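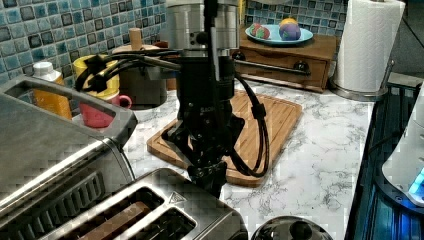

Home | Issues | Authors | Search

Last updated 2026-07-02

3. Attendance, Belonging and the Problem of the Lapsed Member

3.1 Sample and setting

The parish records used in this section come from Kurkis, a river town with three Protestant congregations and one Catholic parish. The four bodies kept membership rolls on different principles. Two of the Protestant congregations removed a name after a fixed period without communion; the third removed names only on death or written request. The Catholic parish kept no roll in the strict sense and relied on baptismal entries. Comparison across the four therefore required a common definition, and we adopted the one proposed by Malý in his work on the Flamance deaneries: a person is counted as lapsed when no sacramental, financial or clerical trace appears for 60 consecutive months.

The earliest usable roll begins in 1941. Entries before that year survive only in a later copy, and the copyist appears to have left out households that had moved away. We excluded the copy from all tables but consulted it to resolve family names.

3.2 Interviews

We interviewed 177 adults who met the definition of lapsed or who were close relatives of someone who did. Interviews were held in respondents' homes or in a meeting room at the public library, according to preference. Each followed the schedule designed by Inês Mendes for the Fonseca study, with two changes. The item on prayer was moved from the start to the end, and the item asking respondents to name their religion was split into one question on identity and another on practice.

The split matters for what follows. Under the single-item wording, a respondent who had not attended worship for decades but still gave a denominational name was coded as affiliated. Under the split wording the same respondent could report an identity without a practice. Many did so without hesitation, and several objected to the suggestion that the two might conflict. One woman, raised in the stricter of the Protestant congregations, said that she had "stopped going, which is a thing you do with your feet."

3.3 Hostility and distance

Survey reports often treat leaving as evidence of hostility toward religion. Our interviews give limited support to this reading. Open hostility was concentrated among respondents who could describe a specific dispute, most often over a burial, a marriage or the use of church land. Respondents who could name no dispute spoke of clergy in neutral or mildly favorable terms, and a number of them still contributed to building repairs.

Age does not account for the difference. Younger respondents used harsher general language about "religious people" but were no more critical of the local congregations they knew. Figure 3 plots the two attitude scales against each other by age group. The general scale falls with age; the local scale is nearly flat.

Figure 3. Attitude toward religious people in general and toward the nearest congregation, by age group. Higher values indicate more negative attitudes.

A possible objection is that respondents in a small town are reluctant to criticize neighbors in front of an interviewer. We compared the answers with those given on the sealed paper form returned by mail to the Jisgate office in November. The local scale was slightly more negative on the sealed form, but its relation to age did not change. We return to the wording of the general scale in Section 5.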